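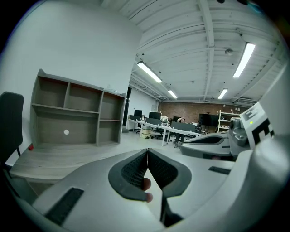
A fingertip against the mesh lining of a grey gripper pad.

The long quiet

Two nights of silence in Jilldale, and everything our writer wanted to say during them

By Olesia Mykhailiuk

The first thing I learned on a silent retreat is that soup is loud. There were fourteen bowls of it on the long table at Jilldale, pumpkin, and by the second mouthful I could have told you with my eyes shut who was sitting where. The man opposite me blew on every spoonful. The woman beside him had a technique that involved drawing the soup in from a distance. I was sent here to report on inner stillness and I spent the whole of my first dinner judging strangers on their suction.

Silence is having a good run. Monasteries that once struggled to fill a guest wing now keep waiting lists, and there is a retreat for every budget and most belief systems. Jilldale sits at the plainer end. It has a former shearers' quarters for sleeping, a hall with a wood stove, a walking track, and a teacher named Vasylyna Bondarchuk who took up contemplative prayer in her thirties and has the posture to show for it.

You hand in your phone on arrival. It goes in a calico bag with your name pinned to it, and the bag goes in a cupboard, and for an hour or so afterwards everyone pats their own thighs. Books are discouraged too. I had brought one anyway, under my jumper, like a teenager with a flask. Vasylyna looked at the rectangle on my stomach and wished me a restful stay.

The program is printed on one sheet. Wake at five. Sit for 50 minutes. Walk. Eat porridge. Sit. At midday there is a short talk, the only speech of the day, and then you're back on the cushion with whatever the talk has stirred up. On my first full day the subject was distraction, and how the mind behaves like a dog in a new house. Mine had found the couch and was chewing it. I planned a kitchen renovation. I composed a reply to an email from 2 winters ago and it was magnificent.

Vasylyna's teaching borrows openly. There is some of the Christian desert tradition in it, some breath counting that a Zen student would recognise, and a fondness for long pauses that may just be her. When I rang her a few weeks after the retreat to ask which lineage she would claim, there was such a gap on the line that I checked the call hadn't dropped.

"I was taught by nuns," she said eventually. "Then I was taught by my knees."

People come for all sorts of reasons. Petro Zhuravel, the soup blower, told me once we were allowed to speak that he had been coming every June since his divorce. He began counting his breaths as a way of getting through the early sits, and one year he carried on through the whole weekend, in a notebook, between sessions. He got to 3,896 before he lost the pencil. He describes this as the most useful thing that has happened to him in adult life, and he means losing the pencil.

Not everyone is won over. Bohdan Zinchenko, a hospital chaplain, left after lunch on the first day. I caught up with him later by phone and he was cheerful about it. He spends his working week sitting quietly beside people who need him to, and he'd found that doing it in a room where no one needed anything made him want to rearrange the furniture. He worries a little about silence as a product. In his church it was something you fell into when the prayers ran out, and you didn't pay a deposit.

He has a point, and I thought about it on the walking track, where we went round in single file at the speed of a wedding. It is odd to buy an absence. It's odder still to get there and find that the absence has been supplied as promised and you are the noisy thing in it.

What happened on the last morning was small. The sit began in the dark. Somebody's stomach gave a long, rising question and somebody else's answered. I waited to be irritated and wasn't. The window went from black to blue, a magpie started up on the tank, and I noticed that I had been listening to it for a while without writing a sentence about it in my head. Then I wrote a sentence about it in my head, and that was that.

We broke silence over toast. I'd imagined something hushed, with eye contact. In fact everyone talked at once, with their mouths full, mostly about the beds. The woman with the soup technique turned out to be called Yaryna Dmytriv, and she was very funny about the porridge. She had known about my book the whole time. She wanted to know if it was any good.

I told her I hadn't opened it, which was nearly true – I'd read the acknowledgements, by torchlight, twice. She asked to borrow it for the bus. I still don't have it back.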